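Kategorie: Schmalspur / Betriebsgeschichte

1/6 Zur Nachfrage nach den Dampfloks der Grivwooder Waldbahn: Der Bestand umfasste zuletzt 13 Maschinen, alle mit Schlepptender. Planmäßig unter Dampf standen im Januar sieben.

2/6 Die Bergstrecke nach Suksawat steigt auf fast 88 Höhenmeter an, gemessen ab Talbahnhof. Zuglast bergwärts laut Buchfahrplan maximal 100 t. Darüber war Vorspann vorgeschrieben — kein Schiebebetrieb, die Kupplungen ließen das nicht zu.

3/6 Lok 688 war die einzige mit Heißdampfkessel. Der Überhitzer wurde später stillgelegt, die Elemente blieben eingebaut. In den Listen läuft sie deshalb mal als Heißdampf-, mal als Nassdampfmaschine. Beides kommt vor, je nach Stichjahr. 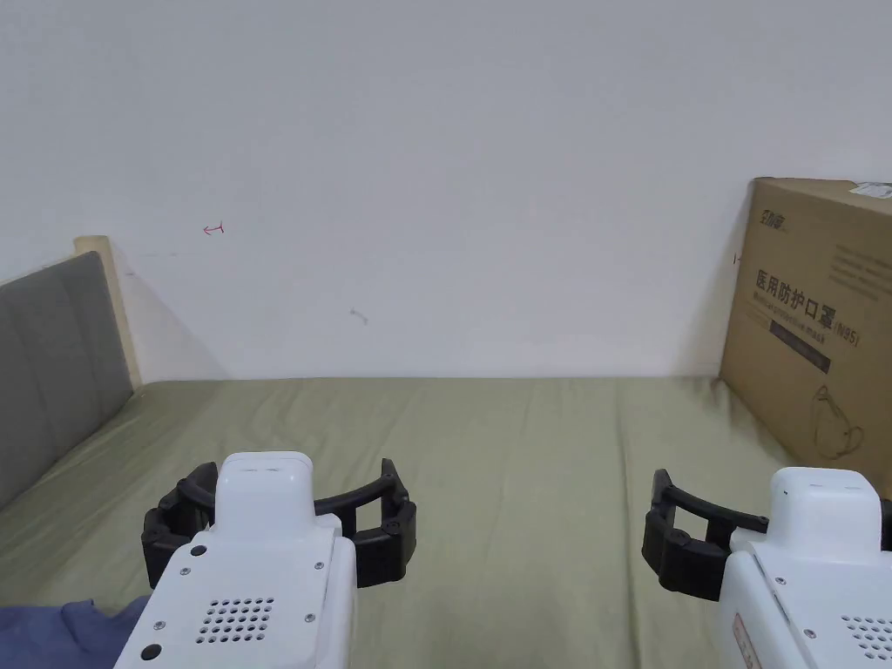 4/6 Edvin Dalen führt sie in seiner Aufstellung durchgehend als Nassdampflok. Für die letzten Betriebsjahre korrekt, für die Zeit davor nicht. Die Werkstattbücher aus Odex nennen den Umbau ausdrücklich, allerdings ohne Angabe der Kosten.

5/6 Wasser wurde nur an zwei Stellen genommen: Talbahnhof und Kreuzungsstation Odex. Der Kran in Suksawat ist in den Gleisplänen eingezeichnet, hatte aber keinen Anschluss. Talwärts fuhr man mit dem Rest im Tender.

6/6 Offen ist noch die Zuordnung der Ersatzkessel. Einer lag bis zur Stilllegung hinter dem Schuppen Odex. Wer Kesselnummern hat, bitte mit Quelle.

Drucken | Per E-Mail senden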